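We use cookies to keep this site working. Accept | Settings

Week 4: where does the water go?

I always start this one by asking who has lifted the lid off a cistern at home, and usually only a couple of hands go up. Do it before next week if you can. Flush, watch the float drop, and listen for the valve opening. You'll learn more in a minute than I can tell you in an hour.

Our running case is Skidgate, the small seaside town on your map sheet. It has 800 homes, one treatment works and a very old set of pipes under the high street. Keep that number handy, you'll need it for the sums.

An ordinary flush relies on the siphon or on a drop valve. In the siphon sort, pressing the handle lifts a plate, the plate throws water over a bend, and the rest follows by itself until air gets in. I love this (I know, I need to get out more). Drop valves are simpler, but when the seal wears they leak, and a slow leak can run for months before anyone spots it.
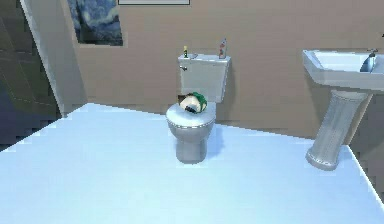
So, on to the pipes. A house drain falls gently towards the sewer, and the slope matters. Too flat and the solids settle. People argue about whether too steep is just as bad — I think that worry is overdone, but read the Torvik notes and make up your own mind.

The old part of Skidgate has a combined sewer, meaning rain and waste share one pipe. On a dry day in April it copes well. After a heavy storm the flow can be many times higher, and the extra has to spill somewhere, which here means the estuary. The Akarwood estate, up the hill, was built later with 300 of those homes on separate pipes. Rain goes to the brook and waste goes to the works. 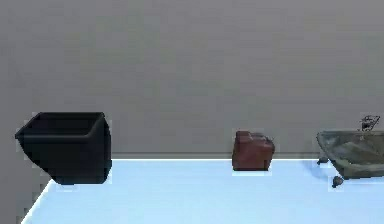

Page last changed: December 17, 2020

Now for your bit. Work through these before the seminar:

Take the homes at Akarwood away from the town total. How many still drain to the combined sewer?

Suppose each of those homes fits a water butt. Would it help in a short storm? What about a long one, when the butts are already full?

Read section 2 of the Flavevo report and write half a page on who should pay for splitting the old pipes. I don't mind which side you take — I do mind if you sit on the fence.

Bring your map sheet and a ruler. We'll be tracing the main sewer down to the works, and the contour lines are tiny.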